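6 Jun 2019
Oris cell, toaster oven station. Working rules, second pass.

Previous version of the rules was one page taped to the cabinet and three people read it three ways. Rewriting it here while running the station. Anything marked OPEN needs a decision before it goes into the Guerreiro shared folder.
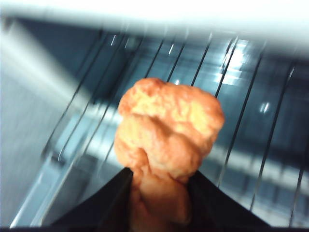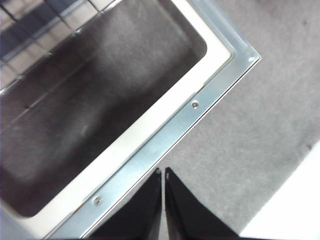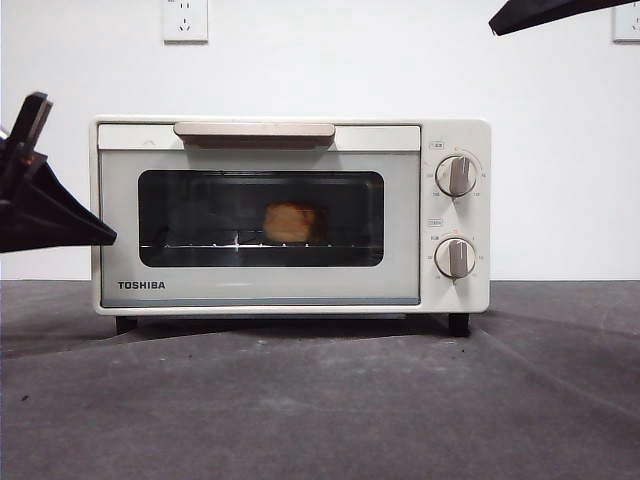

1. Power
Oven is cold during all arm work. Plug out of the outlet and the cord end where the operator can see it. Turning the timer to zero does not count as off. If somebody wants a heated run, that is a separate procedure with its own risk assessment, and we don't have one. Until we do, no heated runs, including short ones.

Both dials go back to their start position before each episode. Write the start position in the header. Last week two operators used different zero marks on the timer and the logs could not be compared.

2. Speed and force
Tool speed limit inside the station is 243 mm/s. It was 400 in the old version. The limit is set in the controller and locked. It is not to be raised from the teleop side, even for homing.

Grip force limit on soft items is 15 N. Hard items may go higher but we have no number agreed. OPEN.

Door contact: arm may push or pull the handle only. No prying at the edge of the door with a fingertip. No pushing on the glass. If the handle slips out of the fingers, open fully, back off, approach again. Do not chase it.

3. Inside the cavity
One arm in the oven at a time. The other arm holds still outside the swing of the door until the first has cleared it. The software does not check this. Operator is responsible.

Fingers stay above the rack rods. A tip that drops between rods and then moves sideways will lift the rack out of its supports, and the controller sees that as ordinary contact until it is too late to be gentle. If a tip goes through the rods: stop, raise straight up, mark the episode.

Release height over the rack: as low as possible without touching. "Drop" and "place" are separate outcomes in the log. Under the old rules both were written as success. I relabeled 67 old episodes this morning under the new wording and the place rate went down noticeably. Numbers are in the spreadsheet, second tab.

4. Item names
Use the name on the bin label and nothing else. Every food item has one label. Free-text names gave us "nugget", "chicken", "fried thing" and "orange" for entries that may or may not be the same item, and there is no way to recover which from the log alone. If an item has lost its label, park it in the unlabeled tray and don't use it until it has a new one.

Same for places. "In oven" means on the rack with the fingers out. "At oven" means held, anywhere past the plane of the door. No other words.

5. Episode marks
Good: task done, no rule broken.
Rough: task done, a contact happened that the rules forbid. Keep it.
Fail: task not done. Keep it.
Void: recording fault, wrong header, or person in the cell. Keep the file, exclude from the count.

Nothing is deleted at the station. Cedent keeps raw files regardless, but people were deleting the index entry, and then the raw file has no owner. Deletion is done at the monthly cleanup with two people signing.

Blur on the wrist view is not a void by itself. Void it only if the view is lost for the whole grasp. OPEN: how long is "lost".

6. People
Nobody reaches into the workspace with drives enabled. Resetting an item by hand: stop button in, item moved, hands out, call it aloud, button out. Yes, every time. Yes, when it only rolled a little. It adds a few seconds per reset and I have no plan to optimize that.

Hair, sleeves, lanyards as in the general cell rules.

7. Finger wear
Drukura tips get inspected at the start of the session and swapped at 2,000 grasps or at the first visible chip. The counter resets only when tips are swapped as a pair. Mixed pairs change the closing offset and the grip force reading with it. Wipe tips with a dry cloth between food items and metal work. No solvent on them; one pair went tacky after that.

8. Stopping a session
Any of these ends it: oven body has moved off its tape marks, rack out of its supports, unexplained force spike repeated on a second try, camera view shifted from the reference still. Fix, rerun the reference check, start a new session number. Do not continue under the old one.

Open items collected:
- force limit for hard items
- definition of lost view
- software interlock for the two arms at the door. Asked for it, queued, maybe September. Rule 3 stands until then.
- whether the operator may also be the one marking episodes. I say no, but we don't have enough people on short shifts.

Tested the wording of section 3 on a colleague who had not seen the station. "Outside the swing of the door" was read as "beside the oven", so it needs a sketch. To do: tape the arc on the table in yellow and refer to the tape.

Old page taken off the cabinet and filed.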